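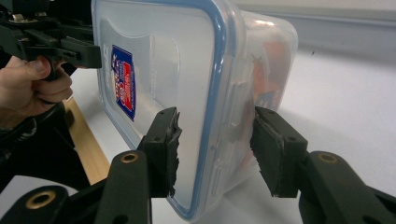
Questions people ask me

Hi, I'm Sandamali Jayasinghe, and I run Tenton, a small shop that sends plants and gift boxes around Iltholm and the villages out toward Weltmont. I get the same handful of questions over and over (by phone, by email, at the grocery store), so I finally sat down and typed out my answers. If yours isn't on the page, write to me. I do read everything, I'm just slow in March.

Last updated 2022-06-01

ORDERING

Do you sell cut flowers?

No, sorry! I sell living plants in pots, bulbs in season, and gift boxes that go with them. I did bouquets for my first year and I was terrible at it. My roses always leaned. There's a good bouquet place on the square in Iltholm and I'm happy to give you their number if that's what you're after.

How do I place an order?

Through the website, or by phone in the morning. The website is better if you already know what you want. The phone is better if you're going to say "something for my aunt, she has a dark hallway and two cats," which I love, by the way, so please call with those.

How late can I order for next-day delivery?

Noon the day before. I pot up and wrap in the afternoon and load the van first thing, and if an order lands at four I've usually got compost up to my elbows and won't see it until evening. You can always call and ask. Sometimes I can squeeze one in, mostly if it's in Iltholm itself.

Can I order months ahead?

Yes, and some of you do! One customer books all her family birthdays in one go every January. I take payment when the order is placed and I'll send you a reminder a week before each delivery so you can change the plant or the card message if you've had second thoughts.

Can I pick out the exact plant?

If you come to the shop, sure, take as long as you like. If you order online you pick the kind and the size and I pick the plant. I choose one with buds still closed wherever I can, so the person gets the opening-up part at home. That does mean it may look a little plain on day one.

DELIVERY

Where do you deliver?

All of Iltholm, all of Weltmont, and the villages along the river road between them. We cover 43 stops on the regular route map now, which sounds like a lot until you see how close together some of them are. If you're up on the hill past the Begum orchard, please put that in the notes, because the map software insists your road goes through a pond.

Do you ship by mail?

Bulbs and seeds, yes. Plants in pots, no. I tried mailing a dozen African violets once and I still don't like to talk about it. Bulbs travel beautifully, though — they're asleep, they don't care.

What does delivery cost?

It's free on anything over 100 dollars. Under that, it depends on the distance and the checkout page will tell you before you pay. Two plants going to the same address count as one delivery, and so do two going to next-door neighbors, if you call me and mention it.

What if the person isn't home?

My driver will ring, wait a bit, and then try the phone number you gave us. If there's no answer we look for a safe, shady spot and leave a note on the door. We don't leave anything outside when it's freezing or when it's really hot. In that case the plant comes back to the shop and spends the night on my counter, and we try again the next day at no charge.

If you know the person works odd hours, tell me. And if it's an apartment building, I need the buzzer name, which isn't always the same as the last name! This trips people up constantly.

Can you deliver to a hospital?

To the one in Weltmont, yes, but call the ward first. Several wards don't allow potted plants on account of the soil, and I'd hate for you to spend the money and have it stopped at the front desk. What a lot of people do is send the plant to the patient's home for the day they get back. I think that's nicer anyway. Everybody's stopped visiting by then.

Can you deliver to an office or a school?

Yes to both. Give me the front desk hours. Schools get quiet very early in the afternoon.

Can it be a surprise?

Of course. We never put prices in the box and we don't give your name out if you've asked us not to. My driver is very good at shrugging. The one thing I can't do is a totally anonymous delivery where I don't know who you are either. I need a real name and phone number on my end.

GIFT BOXES AND CARDS

What comes in a gift box?

A plant in a clay pot with a saucer, a care card I wrote myself, and your message. From there you can add things: a candle, shortbread, a little jar of honey, hand cream. I change the extras with the season and with whatever I've gotten excited about, so look at the shop page for what's in right now.

How long can my message be?

The card fits 33 words if I write small. You'd be amazed how much you can say in that. If you've got more in you, ask for a folded card (no extra charge) and I'll copy out the whole thing by hand. I write them all with a pen, and yes, I'll fix your spelling unless you tell me it's a joke.

What should I write on a sympathy card?

People ask me this more than anything else, usually in a very quiet voice. Use the name of the person who died. Say one thing you remember about them, even a small one. "I keep thinking about how your dad always waved from the porch" is worth more than a whole verse out of a book. If you didn't know them, "I'm thinking of you" is fine and it's enough.

For the plant itself I'd go with something easy. Grieving people forget to water. A snake plant or a peace lily will forgive them, and so will I if they call me six months later asking how to bring it back.

Is there anything I shouldn't send?

Lilies to a home with cats. Please, please don't — true lilies are very dangerous to them, and even the pollen is a worry. Peace lilies aren't true lilies, but they'll irritate a cat's mouth if it chews one, so I steer cat people toward orchids or African violets. Tell me about pets when you order and I'll check it for you.

I'd also skip anything strongly scented for somebody who's just had surgery or is expecting. Hyacinths are heaven to me and a headache to my sister.

PLANT CARE

My orchid dropped all its flowers. Did I kill it?

Almost certainly not! Orchids flower for weeks, then they drop everything and sulk. Look at the leaves. If they're firm and green, it's resting. Keep it in bright light out of direct sun, water it when the bark feels dry, never let it sit in a puddle, and wait. It can take months. Mine took so long the first time that I'd started keeping my keys in the pot.

How often should I water?

Stick a finger in the soil up to the first knuckle. Dry, water it. Damp, leave it alone. I'm not trying to dodge the question, it just depends so much on your house. A plant over a radiator drinks twice as fast as the same plant in a cool bathroom. Far more plants come back to me drowned than thirsty.

Can I plant my gift bulbs outside afterward?

Yes, for most spring bulbs. Let the leaves go yellow on their own, don't cut them or braid them or tie them up in knots, and put the bulbs in the ground in the fall. They may skip a year. Paperwhites are the exception around here, since they hate our winters, and I'd let those go to the compost with your thanks.

There are tiny flies around my plant. Help?

Fungus gnats. Annoying, harmless to you, and they love wet soil. Let the top inch dry right out between waterings and put a yellow sticky card near the pot. If they came with a plant from me, call and I'll bring you a new one.

PROBLEMS AND REFUNDS

What if the plant arrives damaged?

Send me a photo the same day if you can and I'll replace it or refund you, whichever you want. I don't need the plant back. If the person who received it is the one who noticed, they can call me directly, and I'll sort it out without making it awkward for anybody.

What if it dies?

If it dies within a month, I'll replace it once, no lecture. After that it's yours, but bring it in anyway and let me look. I've pulled some real wrecks through.

Can I cancel?

Up to noon the day before, full refund. After that it's already wrapped with somebody's name on it, so I can give you store credit but not cash.

WEDDINGS, EVENTS AND BIG ORDERS

Do you do weddings?

I do potted centerpieces and favors, and I'm really fond of those jobs because the guests get to take them home. Little herbs are the big favorite. I can't do bridal bouquets (see leaning roses, earlier). Please ask early for spring dates. I only take one wedding per weekend and March bookings for May are already cutting it close.

What's the biggest order you can handle?

My record is 3,000 tulip bulbs for the park planting in Weltmont, and I had a lot of notice and a lot of coffee. For plants in pots it depends on what's growing. Call me and we'll talk.

Can I rent plants for a party?

Not at the moment. I used to, and they came back with wine in them.

Can I come visit the greenhouse?

Any morning we're open. It's behind the shop, through the green gate, and the floor is wet so wear shoes you don't care about. Kids are welcome. Dogs too, on a leash, as long as they leave my ferns alone.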